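Psarras Tableware Support
Ticket 238: Square footed dish rocks on the table, and is it all right for raw vegetables?
Status: Solved
Opened by: Lorna Ogilvie
Handled by: Gopinath Thampi

Lorna Ogilvie, Sunday

Hello there! First of all, I do love this dish, and I want to say so before I start grumbling. I bought it for our cooking evenings at the Grirnside hall, the little square one with the dark rim and the streaky middle, and everybody has asked me where it came from. My trouble is that it rocks. If I press on one corner it gives a small click against the table, and with a cucumber in it the click comes every time somebody leans nearby. I've washed it by hand (never the machine, I promise) and looked it over for chips and can't find any. My other question is whether I can leave cut cucumber on it, or only whole ones, as I don't want to stain that lovely finish.

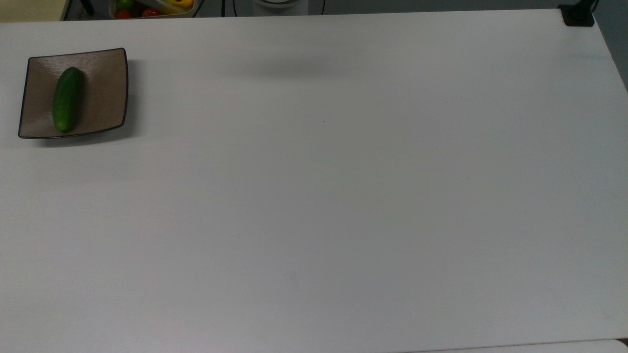 Reply from Gopinath Thampi

Hello Lorna, and thank you for such a kind note — it brightened up my morning. Your dish is one of our footed ones, and a click like yours nearly always comes from one of two places, the foot or the table. Could I ask you to try these for me, in this order, and write back with whatever you find?

1. Take everything out of the dish and set it by itself on the table, well away from the edge and from any join between two tables. A seam can be a hair higher on one side, and a small foot will find it. 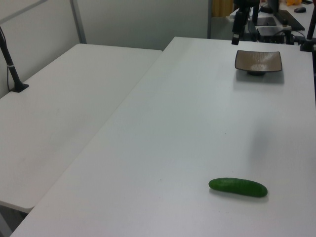 2. Press lightly on each corner in turn. If the click has gone, try the dish in its old spot again and see if it comes back.

3. Turn the dish over on a folded towel and run a fingertip around the bottom of the foot. You're feeling for a gritty bit or a dried drip. Warm water and a soft cloth will usually shift it, but please don't scrape with a knife.

As for the cucumber, whole ones can sit there all day. Cut ones are fine for the length of a meal, then rinse and dry the dish the same evening.

Lorna Ogilvie

Well, I feel a bit silly! It still clicked on the big table, so I went on to step 3, and there was a hard little crumb stuck to the foot, no bigger than a sesame seed. I soaked it for 10 minutes and off it came. Eun-ji Yoon, who runs the evenings with me, pressed all the corners after I did, and we didn't hear a thing. We're going to order 3 more before the August suppers.

Reply from Gopinath Thampi

So glad to hear it, Lorna! I'll mark this one solved, but do reply here if the click comes back and I'll open it up again. Enjoy the suppers.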